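4.2 Object proposals and operator instructions at the start of an episode

The planner described in Section 3 does not begin to move either arm until it holds two pieces of information: a list of the objects lying within reach on the tabletop, and an instruction that names one of those objects and a place for it. This section sets out how the two are obtained and how they are joined. The software module responsible is called Cilla. It runs on the same workstation as the arm controller and replaces the earlier Koven front end, which required the operator to type object names by hand.

Cilla takes a still view from the fixed camera at the start of each episode and proposes a region for every separate object standing on the table surface. Regions belonging to the arms are removed by projecting the known joint positions into the camera view. Regions belonging to the operator are removed by a separate body mask, which is enlarged by 15 pixels on every side so that sleeves and fingertips do not survive as small false objects. Anything beyond the rear edge of the table is discarded without further processing. This last step matters in furnished rooms, where the background can contain more candidate objects than the table itself.

Containers call for additional care. A perforated wall breaks up the edge response and, in early trials, a single basket was often returned as several narrow strips. We therefore close gaps in the mask before the regions are separated, and fit a rectangular rim to the result. Where two containers of similar appearance stand end to end, as in Figure 4, the closing step may join them. The rim fit is then repeated with two rectangles, and the better of the two fits is kept. 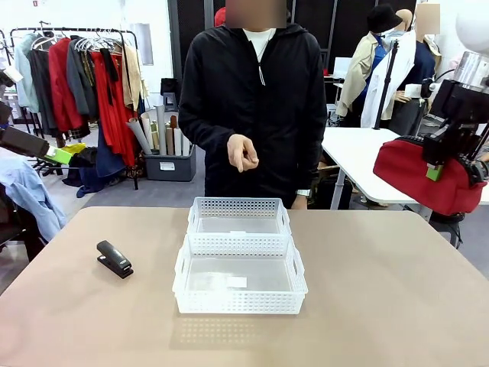 Figure 4. Operator at the table with two white perforated baskets and a black stapler. Parts of both arms are in view at the sides.

Does the planner need a depth reading for every object before it can accept an instruction?

An instruction can be accepted with the table plane and the object's outline alone. Depth is requested later, once a grasp has been chosen, and only for the object to be lifted.

Instructions are given in speech, and the operator is free to use the hands while speaking. Hand gestures are recorded but are not used to select the target in the present version. Ignacio Palacios and Itziar Iglesias tested a pointing estimate in August and found that it favoured whichever object lay nearest to the operator's sleeve. It remains in the code as an option and is switched off by default.

The spoken phrase is matched against the proposed regions in two stages. The first stage compares the noun with the label given to each region. If more than one region fits, the second stage looks for a word of position, such as "front" or "rear", and reads it from the point of view of the fixed camera. Operators facing the camera tend to use these words from their own side of the table. Cilla therefore repeats its choice aloud and waits for consent before passing a target to the planner — a delay of roughly 2 seconds which we consider acceptable.

The label set was prepared by Cadi Penry and Rosalía Iglesias from 1,105 still views recorded at the Cindport site. A further 100 views were held back for the checks reported in Section 5. The set was closed on November 17, 2023, and no labels have been altered after that date. Changes to the gap-closing step were made by Iker Montes and are stored with the Lozano release of the planner, so that the results in this paper can be repeated with the earlier version if required.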